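Zwischenbericht Teilvorhaben Zeltier, Stand Februar

Die Aufzeichnung der Greifdemonstrationen verläuft planmäßig. Von 2000 vorgesehenen Beispielen liegen 300 geprüft vor.

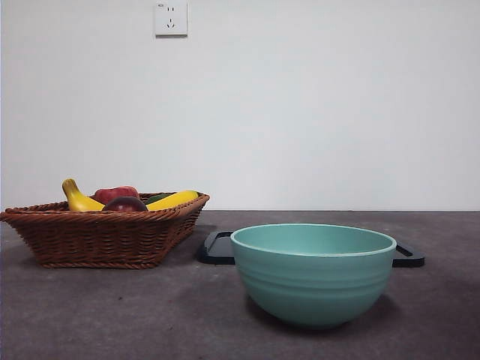
Die Leitung der Erfassung hat Constanza Zúñiga übernommen.

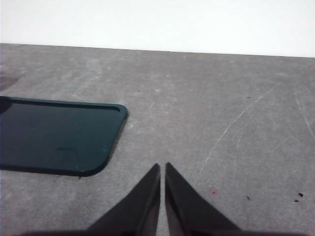 Sicht der Greiferkamera auf die Tischfläche

Die Datenprüfung obliegt Rui Morais.
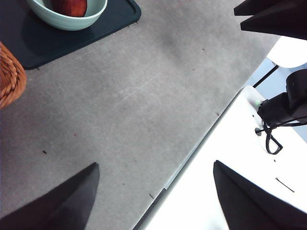 Offen ist die Abdeckung der Randbereiche. Ablagen auf der Tischfläche, etwa der Apfel in der Schale auf dem Tablett, werden im nächsten Quartal verstärkt erfasst.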